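Topic: Can a machine do the boring cleaning yet? (shop or house)

shelfandbench
I run a small repair shop, 16 employees counting the office. We close early on Friday and the last hour is cleanup. Everybody hates it. My brother-in-law keeps sending me clips of robot arms folding towels and wiping counters and says I'm a fool for still paying people to do it.

So, plain question. Is there anything that can wipe down shelves, sweep under benches and put parts bins back where they go? I don't need it fast. It can run at night.

dock4_larry
Sweeping, yes, if your floor is clear. We've had a floor scrubber from Mistel for two years and it does the open aisles fine. It will not go under a bench with stuff stored there, and it stops for any strap or cord.

Wiping and putting away, no. Not at a price a shop your size would pay.

pinholder
Disagree with Larry on the wiping. Wiping is one of the easier jobs for an arm. You hold one tool, you press, you move along a surface. Grabbing a bin out of a pile is a lot harder than that.

dock4_larry
Wiping a flat table, sure. His shelves have stuff on them. Who takes the stuff off?

pinholder
Fair. But he could have the day crew clear one rack at a time.

dock4_larry
Then the day crew has already done most of the work. Clearing a rack takes me longer than wiping it.

mudroom
Home user here. I have the Nara vacuum that's supposed to pick up socks. In June I kept a tally for my own amusement. It tried for 91 items and got 7 of them to the basket. The rest it dropped, pushed under the couch or gave up on. As a plain vacuum it's good and I'd buy it again for that.

shelfandbench
Thanks mudroom, those are the kind of numbers I was after. Larry, what did the scrubber need from you day to day?

dock4_larry
Empty the dirty tank, rinse it, wipe the squeegee, check the brush for string. Ten minutes if you keep up with it. If you skip a couple of days it smells and leaves streaks.

greasetrap
I do maintenance at Amberg, we make racking. I'll give you the other side of it. The trouble with steel shelving is the lips and the corners. Dust and oil sit in the corner where the tray meets the upright, and around the screw heads. A person folds the rag over a fingertip and digs it out. An arm with a flat pad goes right over the top of it and you'd never know from ten feet away.

Also the underside. Nobody cleans the underside, people included, so I'll call that one a tie.

pinholder
You can use a sponge instead of a flat pad. It gives, so you don't have to be dead on with the height. I work around arms and here's the sort of shelf job I mean.

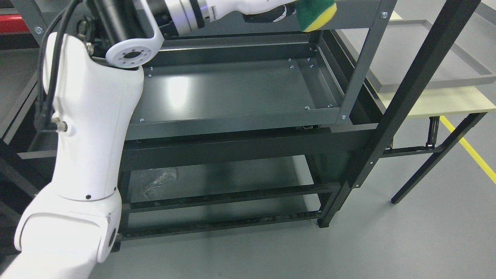

Arm with a scrub sponge on the top crossbar of a steel shelf.

greasetrap
OK, that's the right kind of shelf to talk about. Raised lip on the tray, angle-iron uprights, screws near the corners. The crossbar I'd give you. Show me the inside corners of that middle tray and I'll change my mind.

pinholder
I don't have a good one of the corners. I'm not claiming it gets them all. My point is that contact work like this is possible now, and two or three passes at different angles would help.

dock4_larry
Look at how much arm there is next to that shelf. Where does that go in a shop with three-foot aisles? And there's a bag on the floor under the shelf. Somebody still has to bend down and get that.

mudroom
My Nara would have eaten the bag.

shelfandbench
My aisles are under three feet in places, so that answers part of it. What about renting? Oyelaran has an ad saying they'll place an arm on a cart by the month.

greasetrap
Ask them who sets it up each time you move the cart. If the answer is you, figure your own hours into it. We got a quote for a different job and the setup was what killed it for us. Nice people, but I couldn't make it work for about 200 feet of shelf.

pinholder
I'd still get the quote. Ask for a trial on your dirtiest rack and have them do it with you standing there.

shelfandbench
I'll look at a scrubber for the open floor and call Oyelaran about a trial. The shelves stay with the crew for now. Larry, which size tank did you get?

dock4_larry
The small one. Get the bigger one.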